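**June, bench notes — can sorting, two-arm cell**

Picked up from where Tuulikki left it. The chore is the one Niskanen asked for: tins come back from the shop floor mixed, and they want them put away by lid so the store shelf can be read from above. A person does this while thinking about something else. We want to know whether the arms can do it without one of us standing by.

Settings as inherited, apart from gripper force, which I dropped by 7 per cent after dented rims on the Fedik tins. Arm speed capped at 250 mm/s. Each arm works its own side of the centre board and does not cross. Handover over the board is disabled until Thắng has finished the collision limits.

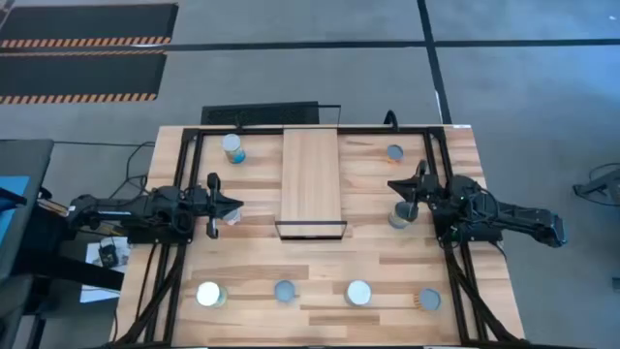
Picking is no longer the weak point. A tin standing clear of its neighbours gets gripped well enough by either arm, and a tilted grasp usually recovers. Placing is worse. The release is abrupt and a half-full tin rocks, so the next approach is planned against a position that is already out of date. Added a pause of 400 ms after release and a second look before the next move. Slower, but fewer knocks.

Lid colour is a poor cue under the Rindton lamps. Grey and grey-blue get confused, white is fine. Label colour helps when the label faces the camera, and we can't rely on that. Thắng suggests turning each tin in the gripper before deciding. I would sooner try a different lamp first.

On the wider question, my view for the Nallitz write-up: usable for tins already on the table and spaced out, not for tipping out a crate and walking away. The crate is most of the chore.

To do:

- re-zero the left arm, it drifts after 2 hours
- ask Tuulikki which lid threshold she used — the config has no comment
- repeat with empty tins only, same force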